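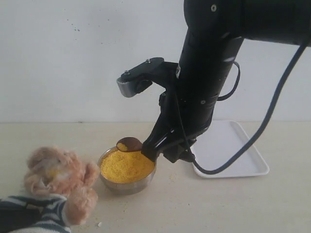 Version 2, page 1

Puleswood Feeding Table: notes on the set

Puleswood is a collection of short recordings of pretend meals with soft toys. This file covers the things on the table and how to set them out again. Maintained by Rosalía Arrieta. Questions about the props go to her.

Contents

There are 40 recordings in 8 folders. Each folder holds one meal setup. The teddy bear and the metal bowl are used in the setup named "bear_grains". File names start with the setup name, followed by the take number.

Table and dishes

The tabletop is pale beige and stands against a white wall. The bowl is shallow stainless steel. For bear_grains, fill it nearly to the top with the dry yellow grains from the Ploltent tub. The spoon has a dark bowl. A white tray with rounded corners sits behind, at an angle, with no food on it.

Crumbs are part of the setup. Do not wipe the table between takes in the same folder. Wipe it and brush the bear when you move to a new folder.

The bear

Light peach, fuzzy, seated at the left of the bowl with its head turned toward the food. One paw goes forward, near the side of the bowl. Grains stick to the fur by the mouth. They come off with a dry brush. Do not use water, as the grains swell and get into the pile.

Knitwear

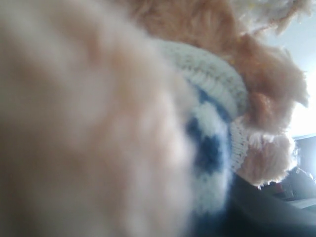
Can the knitted pieces go in the washing machine?
Wash them by hand in cool water and dry them flat.

Labels for the knitwear are "knit_white_blue" for the piece and "rib" for the edge. Use "fur_tan" for long shaggy fur and "fur_peach" for the short plush. If the two run together in a blurred view, leave the border unlabeled. Version 1 used a single "toy" label for all of these, and the old label files won't load with the new list.

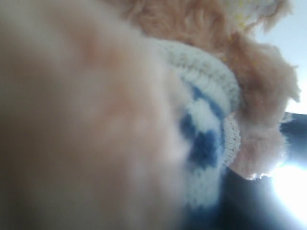
The blue parts of the pattern get no label of their own. They count as knit_white_blue, even where the blue looks close to navy in one view and much brighter in another. Color was left as recorded.

Known problems

Take 28 has no label for the spoon.
The Todau export drops the underscore in label names. Put it back before merging.
Strömberg bowls listed in the old inventory belong to other setups.

Changes are logged in CHANGES.txt, newest first.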